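This site uses cookies to remember your reading position. Accept | Settings

Packing and Storing Small Electronics
Course 570, Unit 4 handout: Cartons, bags and trays
Instructor: Ginette Grewal, Robichaud Building

Read this before the bench session. It replaces the April version, which had the tray section in the wrong order. Bring the Kilum workbook and a pencil. Page 49 of the workbook has the blank contents sheet you will fill out.

1. Why the bag matters

Walking, sliding a sleeve across a table and pulling tape off a roll all build up static charge. A person usually doesn't feel a discharge until it is well above the level that can damage a circuit. The part may still work when tested and then fail months later, so the damage is hard to trace back to the packing table.

There are two kinds of bag you will see most often. Pink bags are treated so they don't build up much charge themselves. They do not shield what is inside. Silvery or gray-blue translucent bags usually have a thin metal layer and do shield, as long as the bag is closed and has no holes. Color alone does not settle it, so read the marking on the bag when there is one.

Ordinary clear plastic wrap and bubble wrap should not touch a bare board. Put the board in a shielding bag first and add the cushioning outside.

The outside of a shielding bag is not a work mat. Students often take a card out and lay it on top of its own bag. Use the mat.

2. The open carton

For table work we use a carton with the flaps folded down or cut away. Flaps that stand up catch on bags and cuffs. Set the carton at a slight angle if that makes the reach easier, and leave clear table on the side you take things out to.

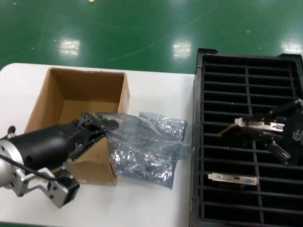 Fig. 1. Open carton with antistatic bags beside it and a slotted black tray at right.

Bags slide over each other very easily. A stack of them leaning on the side of a carton will end up on the floor sooner or later. Lay them flat, in one layer if there is room. If a bag is badly creased, hold it up to the light and look for pinholes along the folds before you use it again. Throw out any bag with a hole or a split seam.

Lift a bagged part by the part, through the plastic. Lifting by a corner of the bag is fine for an empty one, but a heavy card can work its way through a worn seam.

3. The table and the room

A packing table should have a hard, light-colored top that wipes clean. Dropped screws show up on white. Wipe down with Bretamine at the start of the session and let it dry fully before anything goes on the surface. Do not spray near open cartons.

Sealed floors, such as epoxy, are easy to sweep and do not shed dust the way bare concrete does. A shiny coating is not the same thing as a static-control floor. The two can look identical, and the only way to know is to check the floor's paperwork or measure it.

Keep shelving and carts along the walls and the middle of the room open for walking. Exits stay clear at all times, including during setup.

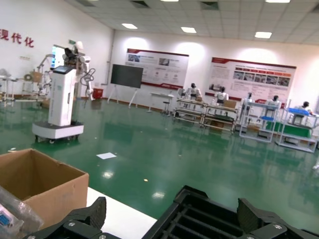
Fig. 2. Carton at the table edge, with workstation carts along the back of the room.

Cartons that sit at the edge of a table get bumped. During the session, move yours in by a hand's width before you start. Small wrapped pieces, such as a connector in its own plastic bag, go in a dish or a small bin. They get lost when they are left beside the box.

4. Slotted trays

The Gimeck trays we use are black plastic with open slots. Black plastic is often conductive or dissipative, but plenty of it is plain plastic with dye in it. Check for the molded mark. If there is no mark, treat the tray as ordinary plastic and keep the parts bagged.

Fill a tray from the back row toward you so that you are never reaching over finished work. Cards go in on edge, all facing the same way, with the ports on the same side. A card set down across the ribs is fine for a moment while you are sorting. Do not stack or move a tray in that state.

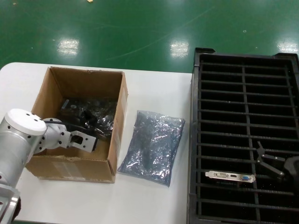
Metal brackets deserve some attention. The bracket is the strong part of most cards and the best place to hold them, but it also has the sharpest corners. Keep it from rubbing against the next card. When bagging, put the card in with the bracket toward the opening, so that its corners don't scrape down the whole length of the bag.

VGA and HDMI ports collect dust. If you have caps, fit them before bagging. If you don't, write "no caps" on the contents sheet.

5. Bench session, Thu 3 October

Work in pairs. Each pair gets one carton of mixed parts and one tray.

- Put on the wrist strap and test it.
- Wipe the table and let it dry.
- Open the carton and fill out the left column of the contents sheet before removing anything.
- Inspect each bag. Set damaged ones aside.
- Sort bare cards into the tray and bagged cards flat on the table.
- Rebag, label and repack, heaviest at the bottom.
- Have another pair check your sheet against your carton.

The room holds 24 people, so the second section starts after lunch. Sheets are due before you leave.

Optional reading: the 1988 packing guide in the course folder. The drawings are still good. Ignore its advice on newspaper as filler.

Comments (3)

dmk_bench: Do we label the bag or the part? The workbook says both.
G. Grewal: The bag. Never put a sticker on a board. I will fix the workbook.
tallpaul: Handy sheet. Our shop reuses shielding bags until they go limp, guess I should start checking the folds.

Contact: course office, Robichaud Building | © Course 570 | Back to top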